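Gathering diary, second round
9 July 2018

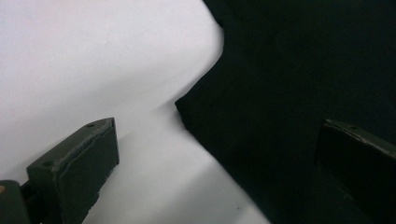 Morning: the black cloth

I got to the room early, before the air conditioning had made up its mind, and laid the black cloth out on the white table with one corner pulled toward me. Nilia wants corners. Nilia is what we call the learning system now (it went by a string of letters until March, and I can't say I miss them), and in the last training run it was lovely with shirts and towels in pale colors and quite lost with anything dark. It would close the fingers well short of the edge, or go sailing past it and pinch a fat handful from the middle. So the plan for this week is dark cloth, dark cloth, and more dark cloth, and I was the one who said yes to it in the meeting.

The hand-held gripper is the same old green-gray one I used all spring, scuffed along the corners, and I've grown fond of it. You hold it out over the cloth with the fingers wide open, wait a breath so the start of the recording is clean, then go down and in on the corner, lift, carry it across to the opposite side, and let go. It sounds like nothing at all. Then you do it again with the cloth turned a little, and again with the corner folded under, and somewhere in there you notice you have been humming the same four bars for a long while.

I had 30 on the plan for the morning and came away with 22 I was happy to keep. The rest went for the usual reasons. In a few I hesitated over the corner and poked at it twice, and I don't want Nilia learning to poke. In a couple more I let go too early and the corner flopped back on itself. One was perfectly good until I sneezed. I kept a separate note of the hesitating ones, because the Zulavard people say failed tries can be useful too if they are labeled properly, and I would rather label them now than try to remember in a month.

Something I want to write down while I still have it: the shadow helps. Black cloth has so little to show in the middle, just a crease or two if you look hard, but along the edge where it stands up a bit from the table there's a soft gray band, and I caught myself steering by it. I wonder if the system will too. If so, then I had better move the lamps between batches, or we'll end up with something that can only find a corner when the light falls the way it does in this room. I changed the lights for the last part of the morning and wrote it in the log – I should have thought of it at the start.

Afternoon: sorting

Lunch was soup at my desk with the Turneo window open, which I know is a bad habit. Turneo is where we trim the recordings and mark when the fingers start to close and when they let go, and it is slow work but I like it more than I let on. There's a kind of quiet pleasure in sliding back and forth until you find the exact moment. I got through 17 before my eyes began to complain. The remaining ones can wait for tomorrow, when I am fresher and less likely to mark a wobble as a grasp.

Two of the ones I trimmed gave me pause. In both of them the closing looked fine, but when I watched again slowly I could see I had come in at a much steeper angle than in the others, probably because my shoulder was getting tired by then and I was letting my elbow drop. I left them in. People, and robots too I suppose, will come at a cloth from all sorts of angles, and a set of examples that are all as neat as my first few of the day would be a poor teacher. Still, I moved the table up a notch on its legs for tomorrow, and my shoulder has thanked me already.

The Rajput set, the striped napkins from the first round, finally finished copying over in the late afternoon, so both rounds now sit in the same place under the same naming. I spent longer than I meant to just looking through the old ones. My early tries were so jerky! I'd forgotten. It was a nice thing to see, even if it means I'll be tempted to throw half of them out and do them over.

For tomorrow: wipe the table down first, there are little specks on it. Crumple the black cloth instead of laying it flat. Move the lamps before each batch and write it down. Bring the softer shoes.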